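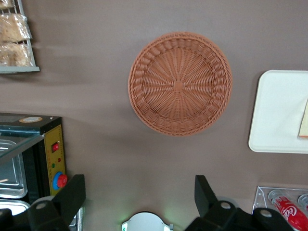 Osaze Wike wrote that one arm would do for a snack counter and the second could wait until April. I'd like other views before I order. We want to hand out sandwiches, crackers and drinks -- is a pair worth the money?

Flellier
Buy the pair. Mounting kit was 373 for us, grippers 685. Leave something over for baskets and trays. 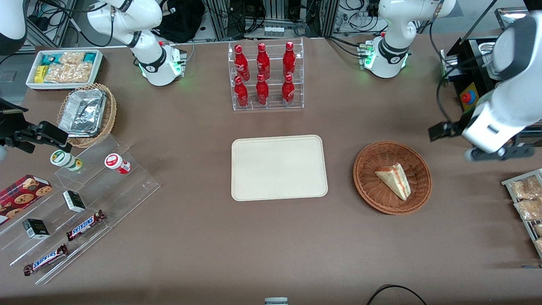 Budget for table space too. We put both bases along the far edge, and moving them later cost us 4 days.

Gurkia
depends what you sell

Contact us | Copyright Paquette Help | Back to top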